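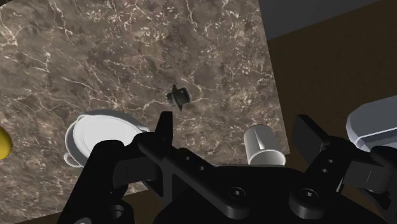
Pressemitteilung

Schüler und Studierende lassen Roboterarm in simulierter Küche arbeiten

Robotik-Klub Bokent stellt Ergebnisse seines Winterkurses vor und lädt zum offenen Wettbewerb ein

Bokent, 27. März 2022

Der Robotik-Klub Bokent hat seinen ersten Kurs zum Thema «Greifen und Ablegen in der Simulation» abgeschlossen. Der Kurs begann im Januar und wurde gemeinsam mit der Fachschule Kołodziej durchgeführt. Sechs Gruppen haben daran teilgenommen. Jede Gruppe bekam dieselbe Aufgabe: Ein Roboterarm soll in einer am Computer erzeugten Küche Geschirr auf der Arbeitsplatte erkennen, es greifen und an einem neuen Platz abstellen.

Der Klub hat sich bewusst für die Simulation entschieden. Ein echter Arm von dieser Größe ist für einen Verein teuer, und die Gruppen müssten lange warten, bis sie an der Reihe sind. In der Simulation kann jede Gruppe am eigenen Rechner üben, auch am Abend und von zu Hause. Für die Rechenzeit und das Material hat die Firma Vitton dem Klub einen Betrag von 3000 Euro zur Verfügung gestellt. Dafür bedankt sich der Vorstand sehr herzlich.

Geleitet wurde der Kurs von Waldemar Lis und Aarti Katiyar. In den ersten Wochen lernten die Teilnehmenden, wie man die Gelenke des Arms einzeln steuert und wie die zwei Finger des Greifers geöffnet und geschlossen werden. Danach kam der schwierigere Teil, nämlich die Bewegung zu planen, ohne dass der Arm an die Platte oder an ein anderes Gefäß stößt. Jede Gruppe musste 400 Versuche protokollieren und zu jedem misslungenen Versuch eine kurze Begründung schreiben.

«Am Anfang haben alle geglaubt, dass das Erkennen der Gegenstände das größte Problem ist», erklärt Waldemar Lis. «Die meiste Zeit haben wir aber mit den Henkeln verbracht. Wenn der Greifer nur ein wenig schräg kommt, dann schiebt er den Topf weg.»

Bei der Auswahl der Gegenstände wurde darauf geachtet, dass sie verschiedene Formen haben. Ein runder Topf mit zwei Henkeln und flachem Deckel verlangt einen anderen Griff als ein gewölbter Deckel mit Knopf, und für kleine Teile braucht man wieder eine andere Strategie. Die Arbeitsplatte mit ihrem stark gemusterten Marmor hat den Gruppen zusätzliche Arbeit gemacht, denn die hellen Adern wurden vom Programm manchmal als Kante eines Gegenstands gelesen. Die Gruppe von Nadiia Sydorenko hat dafür einen eigenen Filter geschrieben, der jetzt allen Teilnehmenden zur Verfügung steht.

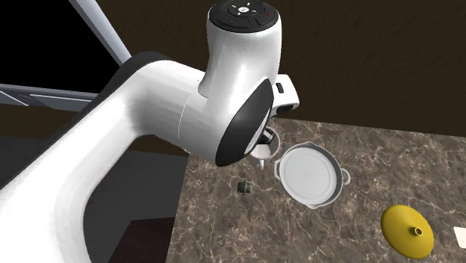

Oliwia Jasińska meinte nach der Abschlusspräsentation, sie habe in diesem Kurs mehr über Geduld gelernt als über Programmierung, und sie wünsche sich für das nächste Mal mehr Zeit für die Auswertung der Protokolle. Auch solle man die Gruppen mitten im Kurs einmal mischen, damit die guten Lösungen nicht so lange bei einer Gruppe bleiben.

Der Klub wird diese Anregungen aufnehmen. Der nächste Schritt ist ein offener Wettbewerb unter dem Namen Costby-Pokal, an dem auch Mannschaften von anderen Schulen und Hochschulen teilnehmen können. Die Aufgabe bleibt in der simulierten Küche, aber die Gegenstände stehen bei jedem Durchgang an einer anderen Stelle. Bewertet werden die Genauigkeit beim Abstellen, die benötigte Zeit und die Qualität der Dokumentation. Das Preisgeld beträgt insgesamt 2000 Euro.

Anmelden können sich Mannschaften mit zwei bis vier Personen. Vorkenntnisse in einer Programmiersprache sind notwendig, Erfahrung mit Robotern dagegen nicht. Die Kursunterlagen und der oben genannte Filter werden den angemeldeten Mannschaften kostenlos zugeschickt. Die Teilnahmebedingungen sind beim Klub in deutscher und englischer Sprache erhältlich.

Ansprechpartner für Presse und Anmeldung:
Vratislav Hudec
Robotik-Klub Bokent

Abdruck frei, um ein Belegexemplar wird gebeten.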